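# The Line for Spares

The budget form had room for 11 lines, and she had filled ten of them by four in the afternoon. Two pairs of hand-held grippers. Cables, long ones this time. Table, stand, rails. Sorting boxes. She had put the training hours under labor and then moved them to equipment, where Curville was less likely to ask questions.

The plant at Mikevska wanted its parts room automated by October. Before anybody bought an arm, somebody had to show the work being done by hand, with the grippers, over and over. She had said she would do the first week herself. She wanted to know what she was paying for.

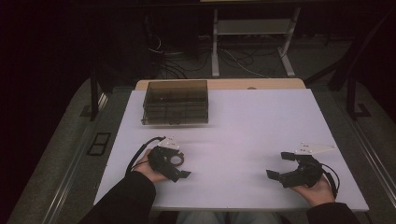
Her wrists hurt after the first hour. She had not put that on the form, and there was no line for it. The Lozano quote gave the weight of each gripper in grams, and it had looked like nothing when she read it at her desk. She wrote "lighter?" in pencil next to the price and went back to work.

Zekby had sent a quote too. Theirs was 20 percent lower and did not include cables, plates or shipping. She had called them in the morning to ask what it did include. The man on the phone said he would find out. At lunch she called Lozano and asked for a discount on four, and was told there was a discount on 100.

"Who buys 100?" she asked.

"Curville did," the woman said. "Two years ago."

She wrote that down as well.

After lunch she practiced closing the fingers and opening them again without looking at her hands. Her father had run a press at Mikevska when it had 80 people on a shift. He used to say you could tell who had bought a machine without trying it, because the handle would be on the wrong side. She tried the left one for a long time. The handle was fine. It was the cable that pulled. 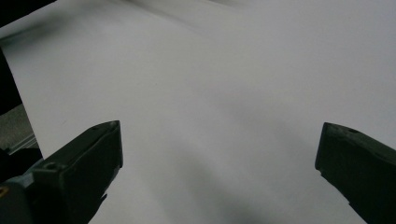
## Line 11

The last line said "Other." She had left it blank on every form she had ever sent to Curville, and every year something broke in the spring and she had to beg for it.

She called Curville's warehouse at ten to five. It rang for a while. The clerk had the old order up on his screen before she finished asking. Most of those grippers had gone out to other plants, he said, but there was a shelf of them still in their boxes. He could not say whether they worked. He would need a form.

"Which form?"

"Transfer. Not purchase."

She crossed out the first line of the budget and did the subtraction in the margin. It left enough for spare fingers, better cables and a second person for the training week. She wrote the second person in under "Other," in ink, and flexed her hand a few times before she signed.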